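Women > Makeup > Eyes

Tubing mascara: am I the only one who's not convinced?

pearlbutton
OK so I finally gave in and bought the Drokon tubing mascara, the one in the skinny dark green tube, because half this board has been raving about it since April. I paid 19 dollars at Virk and I've worn it every day for 2 weeks now, so I think I've given it a fair shot.

The good: zero smudging. I have oily lids and a regular mascara is under my eyes by lunch, every single time. With Drokon I got home from work, looked in the mirror and everything was still where I put it. I was very impressed with that part!

The not so good: my lashes look like I did nothing. They're a bit darker and a bit longer, but there's no volume at all and the curl drops before I've even left the house. If I go in with a second coat it gets spidery at the tips. I miss my big fluffy lashes. Does anybody have a trick for this or is that just how tubing formulas are?

saltandvinegar_
That's pretty much how they are, I'm afraid. I've tried a bunch and they all lean toward length. I use a regular mascara on the top lashes and the tubing one on the bottom only. Bottom lashes are where all my smudging comes from anyway.

ninetoelevenpm
Disagree! I get tons of volume with Drokon, but you have to be fast. The second coat has to go on while the first one is still wet. If you let it dry in between, the new layer sits on top of the old tubes and that's where the spider legs come from. I do one eye completely, two coats, then move to the other eye. Don't do left, right, left, right like you would with a normal one.

pearlbutton
Oh, I've been doing left, right, left, right my whole life. I'll try that tomorrow.

mothwing
What curler are you using? And are you curling before or after? I'm asking because the curl dropping sounds more like a primer problem to me. I had the same thing and it went away when I stopped putting eye cream on in the morning. It creeps up into the lashes and they just go limp.

pearlbutton
Before, always! A cheap curler from the drugstore, and the pad is probably due for a change, now that you mention it. And yes to eye cream in the morning, quite a rich one. Hmm.

junebug_lashes
Can I be the grumpy one here? I think Drokon is overpriced for what it is. The brush is nice, I'll give them that, but my tube was dried out after a month and I'm careful with it, I don't pump the wand or anything. The Droltuvik one does exactly the same job and costs a lot less. I've had them side by side, one on each eye, and my sister couldn't tell which was which.

ninetoelevenpm
I've used Droltuvik too and I don't agree that it's the same. It came off in flakes on me after a few hours, little black crumbs all over my cheeks. Maybe I had an old tube? But I wouldn't go back to it.

junebug_lashes
Those crumbs are the tubes coming off, and that happens with any of them if you rub your eyes or if there's oil on your skin. I wear contacts, so believe me, I'd know if it flaked.

ninetoelevenpm
I don't rub my eyes, thanks.

saltandvinegar_
Let's all be friends, it's mascara. Which shade did you get, pearlbutton? I think the color makes a difference too. I had 906, the brown-black, and it looked very soft on me, almost like a tint. Then I got the plain black and it was a different product. If you're fair you might love the brown, but if you want drama go black.

pearlbutton
906 here too! I picked it because the black was sold out. I have medium brown hair and pretty light lashes, so I thought the brown-black would look more natural for work. Which it does. Maybe a little too natural, haha.

I also wanted to ask about taking it off. The leaflet says warm water and gentle pressure, and the first few evenings I stood there pressing a wet washcloth on my face for ages and hardly anything moved. Now I do it at the end of a shower and the little tubes slide right off, but I don't always shower at night. Is there some other way that doesn't involve tugging?
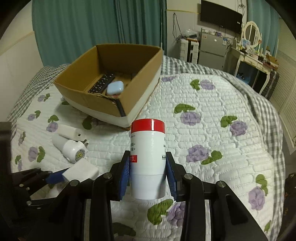 mothwing
Soak a cotton pad in properly warm water, as warm as feels nice on the back of your hand, and hold it on the closed eye while you count slowly to thirty or so. Then pinch the lashes very lightly with the pad and pull down. I was always giving up too soon. Also don't reach for an oil cleanser first, that made it gummy for me and I ended up with black goo in the corner of my eye.

kettle_on
Funny, I do it the other way. Balm first all over the face, eyes too, then rinse with warm water, and the mascara comes off with everything else. I've never had goo! I think it depends on the balm, mine turns milky as soon as it gets wet.

mothwing
Could be the balm, yes. Mine is a plain oil and it doesn't rinse that well, now that I think about it.

kettle_on
And pearlbutton, if you have Virk points you should wait for the next double weekend before you buy the black one. I'm sitting on 999 points and it's driving me crazy that I'm one short of the next voucher. I'm seriously thinking about buying a nail file.

saltandvinegar_
Buy the nail file!!

pearlbutton
Update! I did one eye at a time this morning, both coats wet, and I skipped the eye cream. There IS more volume. I wouldn't call it fluffy, but I looked like I had mascara on, and a coworker asked if I'd slept well, so I'm counting it. The curl held until nearly 3 pm and then one side went flat. I'm still going to change the pad in my curler.

I tried the cotton pad thing tonight as well and it worked better than the washcloth. Left eye came off in one go – right eye needed another round.

junebug_lashes
Glad it's working better. I still say try Droltuvik when this one's empty, at that price you're not risking much.

ninetoelevenpm
And I still say buy the Drokon in black. We're never going to agree on this one, junebug :)

pearlbutton
I might just get both and wear one on each eye like junebug did. I'll come back and tell you, but first I have to finish 906, and there's plenty left in the tube. Does anyone know if Droltuvik comes in a brown, or is it only black?

junebug_lashes
Black and a very dark brown, as far as I know. My store only ever has the black on the shelf, so I'd order the brown online.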